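Kurkari Linen and Garment Clips: README

What is in it

3,000 clips of clothes being picked up, straightened and folded, mostly on beds, recorded by the housekeeping staff at Piltton. Piltton is a serviced lodging house with 30 rooms and a laundry in the basement. The clips are meant for training Kida, the folding machine that management would like to see working by January and that the laundry would like to see working at all.

Each clip has one garment, one room and one line of notes. Of the total, 2,000 have been checked by a second person. The rest are marked "unchecked" and should be treated accordingly.

Who recorded it

The people who already do the folding. Each of them works with a hand-held gripper for part of the shift and with their own hands for the rest, and the difference in speed has done wonders for their confidence. Recording counts as paid time. It did not at first, and the early clips are short and bad-tempered.

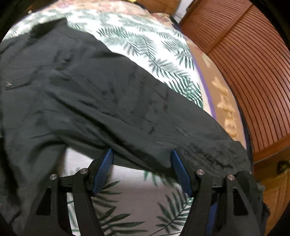

Dark clothes are the weak point. Creases and folds look much alike on them, and Su, the software that suggests where to grip, will happily choose either. If you are training on dark items, use the checked clips only. Patterned sheets cause trouble too, as Su has a fondness for leaves.

What changed at work

Nobody's hours have been cut, which was agreed in writing before recording began. The morning round now starts at 7:30 so there is time for the gripper. Two of the staff have moved from folding to checking clips, a job described in the memo as "lighter". It is done sitting down, so the memo has a point.

Known problems

Notes written near the end of a shift tend towards "shirt, again". Sleeves are under-represented. Folder 2 has duplicates.

Corrections go to Hervé Millet, in the laundry office before lunch. Please don't send them through the suggestions box, which is still full of remarks about the new start time.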